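板の上の小さな国境

机の上に板を一枚置く。それだけのことに、まるまる一冬を費やした。

きっかけは積み木だった。引き出しの奥から、色のついた小さなブロックがいくつも出てきたのである。親戚の子どもが置いていったのか、それとも自分で買ったのか、もう思い出せない。手のひらに転がしてみると、表面に細かい刻みがあって、爪でこするとかすかに鳴る。捨てるには惜しく、飾るには子どもっぽい。中途半端なものは、たいてい机の上に居座ることになる。

居座られてみると、今度は下の机が気になってきた。書類の白、マグカップの輪じみ、充電器の黒いコード。その隙間に黄色だの緑だのが散らばっていると、片づけ忘れにしか見えない。同じブロックを、試しに台所のまな板に並べてみた。急に意味ありげな顔をする。誰かが考えて置いたように見えるのだ。もちろん誰も考えてはいない。まな板はその晩、ねぎを切るのに使った。

そこで板を探しはじめた。

木工道具の店Trusicoには、はぎ合わせの板がずらりと立てかけてある。細い板を横に何枚も接着して一枚にしたもので、木目の調子が一本ごとに少しずつ違う。店の人によれば、幅の広い一枚板より反りにくいという。こちらは反りよりも、つなぎ目の色の差が気に入っていた。淡いところと、うっすら茶色い筋の入ったところ。節がひとつふたつあれば、なおいい。節を避けて選ぶ客が多いらしく、節のある板は棚の端に寄せられていた。同類を見つけたような気持ちになり、そこから一枚抜いた。

樹種はメープルにした。白っぽくて硬く、色のついたものを載せても喧嘩をしない。ウォルナットも並べて見たのだが、こちらは載せたものすべてが高級チョコレートに見えてくる。積み木にそこまでの出世は望んでいない。

仕上げには迷った。オイルを塗れば木目は立つが、色が一段濃くなる。塗らなければ、コーヒーをこぼした日が命日になる。結局、紙やすりを400番までかけて、薄くオイルを引いた。400番という数字には何の根拠もない。家にあったいちばん細かい紙がそれだっただけである。Hustitzの布で拭き上げると、端の木口だけが妙に色っぽく仕上がり、しばらく正面からではなく横から眺めて暮らした。

板ができると、次は板の下が気になる。こうして人は机ごと買い替えるのだが、踏みとどまって敷物で済ませた。木の机に木の板を載せると、境目がぼやけて、どこまでが舞台なのかわからない。青がいい、と言ったのはTriltnessという生地屋の店先に貼ってあった色見本で、淡い木の隣に青を置いた組み合わせが載っていた。穴が規則正しく並んだものや、細かい格子のものも相性がいいようだ。下が几帳面であればあるほど、板の木目のだらしなさが引き立つ。几帳面な家族を持つと自分の雑さが際立つのと同じ理屈である。

大事なのは、板のまわりに下の色を残すことだった。机いっぱいの板は、ただの机になってしまう。四方に青が見えていて、はじめて板は板でいられる。幅はそろっていなくていい。うちでは右が広く、左はほとんど線のようだ。測って中央に置いたときより、手で押しやってずれたあとのほうが落ち着いて見えた。定規を持ち出した午後の二時間を返してほしい。

並べ方についても書いておく。

最初は色の順に一列に並べた。絵の具の売り場になった。次に丸く置いてみたら、何かの儀式が始まりそうで、夜中に水を飲みに起きたとき少し怖かった。形で分けてみても、星の形とハートに似た形を引き離す理由がどこにもない。14通りほど試したあたりで飽きて、板の上にばらりと落とした。それがいちばんよかった。

ばらりと落とすにも、多少のこつはある。高いところからやると跳ねて床へ行く。低すぎると一か所に固まる。落としたあとは一個だけ動かしてよい、という決まりを自分に課した。二個動かすと三個目が気になり、気がつけばまた一列になっている。

光は横から入れるのがいい。真上の照明だけだと、刻みのついた表面ものっぺりして、ただの色紙に見える。春先の夕方、四時を過ぎたころに斜めの光が入ると、ひとつずつの脇に小さな影ができて、急に重さが出る。影の向きがそろっているだけで、雑に置いたものにも秩序らしきものが生まれる。こちらの手柄にしておいた。

道具にうるさい雑誌Camachoには以前、机の上に置いてよいものは仕事に使うものだけだという記事が載っていた。感心して切り抜き、その切り抜きを机の上に置いた。いまは積み木の板の下に敷いてある。高さを合わせるのに、ちょうどいい厚みだった。

費用の話もしておくと、板とオイルと布と青い敷物で、新しい引き出しがひとつ買えるくらいにはなった。積み木を引き出しに戻せば一円もかからなかったわけで、その計算は家族がすでに済ませている。計算の結果は夕食のときに発表された。

掃除は楽だ。積み木を脇へよけ、乾いた布で木目に沿って拭き、また落とす。刻みの溝には埃がたまるので、月に一度、使い古しの歯ブラシでこする。水は使わない。四月に一度だけ水拭きをしたら板の表面が毛羽立ち、紙やすりからやり直した。オイルもまた塗り、乾くまでのあいだ、積み木はまな板の上で待たせておいた。 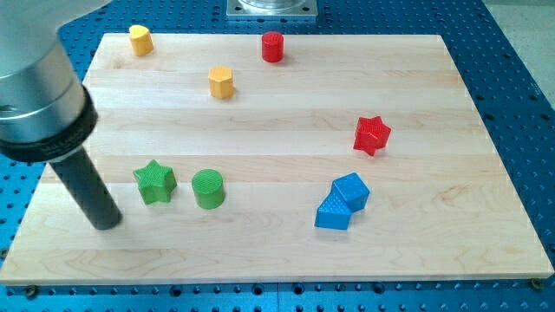
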